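A Kitchen at Knee Height

The play kitchen has outlasted most of its rivals in the toy cupboard. Flellora, the lending library for playthings that Frøydis Brekke has directed since its opening, holds 672 items in its catalog, and the kitchens are reserved further ahead than anything else on the list. Families may keep one for 4 weeks. In June, when the schools close, the waiting list is suspended altogether.

Ms. Brekke attributes the demand to size. A full play kitchen occupies a good part of a child's bedroom, and many households would prefer to borrow one for a season than to own it for years. The library's staff assemble each unit before it leaves the building and inspect it again on return, with particular attention to hinges, faucets and small parts.

The design of these kitchens has changed in step with the rooms they imitate. Older models in the collection have raised burners and knobs that turn. More recent ones favor a flat, dark cooktop set into a pale counter, with the controls printed on the surface. Tuva Strand, who advises Flellora on acquisitions, regards the change with some reserve. Children enjoy a knob, she notes, and a printed dial gives the fingers nothing to do. She concedes that the flat surface is easier to clean and leaves more room for ingredients.

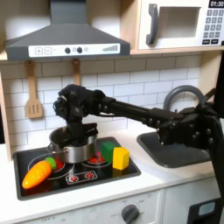
A saucepan on the back of the cooktop, with a toy carrot and two colored blocks.

Cookware is lent separately. The library prefers metal pots to plastic ones, on the grounds that they survive repeated washing and make a satisfactory noise. Toy vegetables are sorted by type and stored in shallow drawers. Carrots are replaced most often, the leafy tops being a convenient handle for carrying them out of the house.

Plain blocks are included in every kitchen loan at Ms. Strand's request. In her experience a green block will serve as spinach in the morning and as soap by the afternoon, and children of three and four rarely ask for anything more exact. Parents sometimes return the blocks early in the belief that they were packed by mistake. A printed note now accompanies each set.

Flellora recorded 1104 loans in its most recent year. An additional storage room is to open in the fall, and two further kitchens are on order.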